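Rernon Nella Rehearsal Mixer

Home / Live and Rehearsal / Headphone Mixers / Nella

In stock. Ships from Haverford.

The Nella is a headphone mixer for bands that practice in places where they can't be loud. Everyone plugs in, everyone wears headphones, and each player gets a separate mix. It has eight inputs and five headphone stations. It takes no computer and no phone app. If you can work a small PA mixer, you can work this one in a few minutes.

It was designed for a normal rock or metal lineup: two guitars, bass, electronic drums and vocals. It also works for duos, church groups, and people who write at home with a friend and a drum machine. Acoustic drums are possible, but read the section on drums before you order.

What it does

Each headphone station has a row of small knobs, one for each input, and a larger knob for overall volume. Turn up what you want to hear. Your settings don't change what anyone else hears. The singer can have a lot of voice and hardly any cymbals while the drummer has bass and click and nothing else.

The stations are all on the front of the mixer, side by side. You don't have to sit next to it, though. Any station can be moved to the other side of the room with the Nella Remote, a palm-sized box with the same knobs on it. One Remote comes in the package. More are sold separately. When a Remote is plugged in, the knobs for that station on the main unit stop working and the small light above them turns from green to amber.

Inputs one through four take either a microphone cable or a quarter-inch instrument cable. Phantom power can be turned on for these four as a group, with a switch on the back. Inputs five and six are instrument or line only. Inputs seven and eight are a stereo pair and are where most people put the drum module.

There is also a small jack on the front for a phone or music player. It goes to every station and has one level knob. It doesn't use up any of the eight inputs. 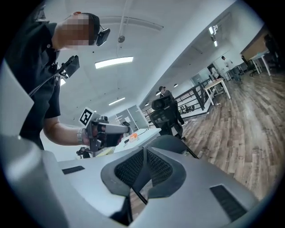
By a mesh-back chair, Haverford

Guitars and bass

You can plug a guitar straight in, and it will sound the way a guitar plugged straight into a mixer sounds. Most players will want something in front of it. Any modeling pedal or amp with a speaker-emulated output will do. Inputs three and four have a simple cabinet filter that takes off the fizz from a distortion pedal. It is a fixed filter with an on and off switch, fine for practice, and a good modeler will beat it. Leave the switch off if your pedal already does this job. With both on, the guitar sounds like it is under a blanket.

Bass can go straight in. Use the pad switch for active basses with a hot output. If the red light by the input flickers on the hardest notes, turn the gain back until it stops.

Down-tuned guitars and bass share a lot of the same range, and in headphones this gets muddy sooner than it does in a room. There is a low cut switch on inputs one through four. Try it on the guitars first. Many bands leave it on all the time.

Vocals

Inputs one and two have reverb. There is one reverb in the unit, with a length knob and an amount knob for each of those two inputs. It is there so that singing in headphones feels less dry. It can be switched off for recording.

Screamed vocals need a little care. The difference in level between a clean verse and a screamed chorus is large, and with headphones on it goes right into everyone's ears. The limiter switch on inputs one and two is there for this. We suggest turning it on before anyone puts headphones on, and leaving it on.

Drums

Electronic kits are the easy case. Run the left and right outputs of the module to inputs seven and eight and set the module volume to three quarters.

Acoustic drums will be louder than the headphones in a small room, and the mixer can't do anything about that. If you do use an acoustic kit, use closed headphones, put one overhead microphone and one kick drum microphone on the first inputs, and expect to hear the drums through the air as well as through the mix. Low-volume cymbals and mesh heads help a great deal.

The drummer usually wants the click. Plug the metronome or backing track player into input six and ask the others to turn that knob all the way down on their own stations.

Recording

A stereo output on the back sends a mix of everything to a recorder or an audio interface. This mix has its own row of knobs, behind the sliding cover on the top. We put them under a cover on purpose. On the first samples they were out in the open and got bumped whenever somebody reached over for a cable.

The USB socket sends that same stereo mix to a computer. It doesn't send separate tracks. If you want to record each instrument on its own track, this is the wrong mixer and you should look at a multitrack interface. For working out songs and hearing the next day whether the bridge was too long, a stereo recording does the job.

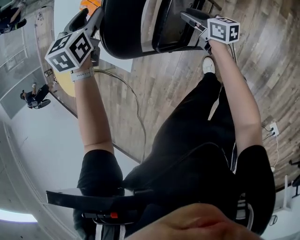 Haverford, Jul 8, 2018

Units shipping now have the revised power board. The first run had a faint hum on the headphone outputs when the mixer shared a power strip with certain guitar pedals. If you have one of those units and hear it, write to us with the serial number and we will replace the board at no charge. The serial number is on the underside, next to the rating label. Revised units have an R after the number. Sound and features are the same on both.

The power supply has changed as well. The plug now locks with a quarter turn. Old and new supplies are interchangeable, though the old one won't lock.

Replacement boards go out in the order the requests come in. Owners who gig with the mixer can ask to be moved to September if they don't want to be without it over the summer.

From the people who use it

Zewditu Assefa plays bass in Dromarlow, a metalcore band that rehearses in an apartment:

"We lost our room and had to finish writing the record in my living room. I was expecting to hate headphones. What I like is hearing what the other guitar is doing, which I never could in the old place. We changed parts in two songs after we heard them clearly for the first time. My one complaint is the labels. They are small and gray and I put tape over them the first week."

The labels on the current units are white.

Design notes

Chaltu Alemayehu laid out the front panel. The first drawing had all the stations sharing one set of knobs with a selector button, and it would have made the mixer smaller and cheaper. In testing, players kept changing somebody else's mix by mistake and then arguing about it. The full set of knobs went back in. This is why the Nella is wider than other headphone mixers at this price, and why it has no screen.

The knobs are spaced for fingers and have a click at the center. The gain knobs are recessed. You can set them with a fingertip, but they are hard to knock out of place when packing up.

Specifications

Inputs: eight, plus front music jack
Microphone inputs: four, with phantom power switchable as a group
Headphone stations: five, each with its own mix
Headphone jacks: quarter-inch stereo, one per station
Reverb: inputs one and two
Cabinet filter: inputs three and four
Low cut: inputs one through four
Limiter: inputs one and two
Recording output: stereo, quarter-inch
USB: stereo, to computer only
Width: 13 inches
Depth: 8 inches
Case: painted steel, rubber feet
Power: external supply, included

In the box

Nella mixer
One Nella Remote with 11-foot cable
Locking power supply
USB cable
Printed quick start sheet
Printed manual

Headphones and instrument cables are not included.

Choosing headphones

Closed-back headphones are the best choice. Open ones leak into the vocal microphone and let the room in. In-ear monitors will work with a plug adapter, but start with the volume knob all the way down, as most of them get loud very early in the knob's travel. Earbuds with a built-in microphone sometimes give sound on one side only. That comes from the plug and doesn't harm the mixer.

Questions we get

Can I run two Nellas together?
Yes. Connect the recording output of the first to inputs seven and eight of the second. Players on the second unit will hear the first group as one stereo mix and won't be able to adjust the instruments in it separately.

Can I use it on stage?
Some bands use it for in-ear monitors at small shows. You will need a splitter so that the house mixer gets its own feed. The headphone outputs are wired, and a long extension cable is up to you.

Does it run on batteries?
No.

Can the Remote cable be replaced with a longer one?
Yes, with the long cable listed under accessories. Ordinary network cables fit the socket but the wiring is different and the Remote won't power on.

Accessories

Nella Remote, extra
Nella Remote cable, long
Padded bag, fits mixer, one Remote and power supply
Stand clamp for Remote
Replacement knob set, black or white

Service and returns

Unused mixers can be returned in the original box. Repairs are done at the Haverford shop. Please write before sending anything in, and leave your own cables and adapters at home. Spare knobs, feet and covers are kept in stock and can be ordered by mail.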